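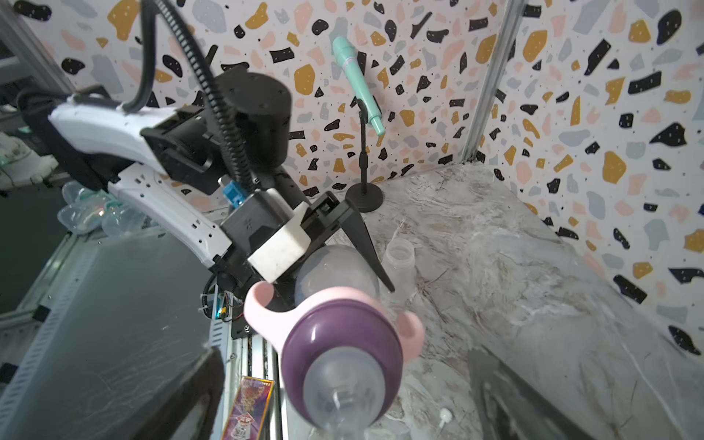 Dear all, the open day at Prultwood is on Wednesday, and I want to answer the question from Brerna before it. The two-arm station will show the baby bottle task. The gripper holds the bottle with its teat down, and visitors can follow this well from the front – please leave them space there.

> Shehata wrote to the list:
> How many visitors do you expect, and can they
> all see the arms at work?

We have 327 registrations, in groups of 56 at most. Each group gets its own demonstration. 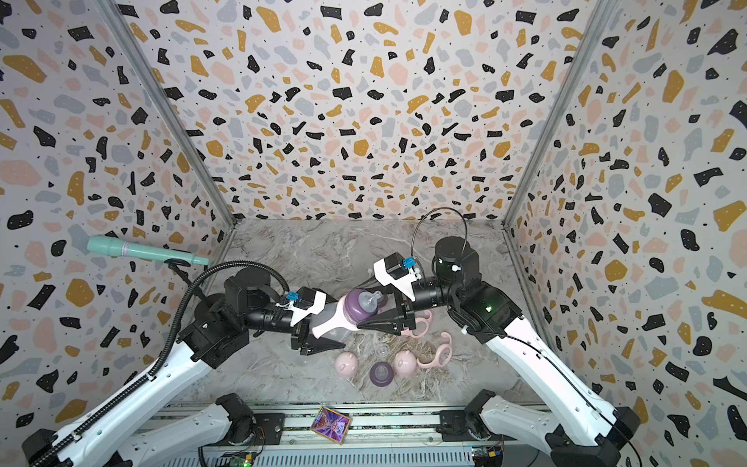

Both arms at the bottle, with caps, collar and handles on the floor of the station.

Promine will bring the second screen. Please write to me if your group must change its time.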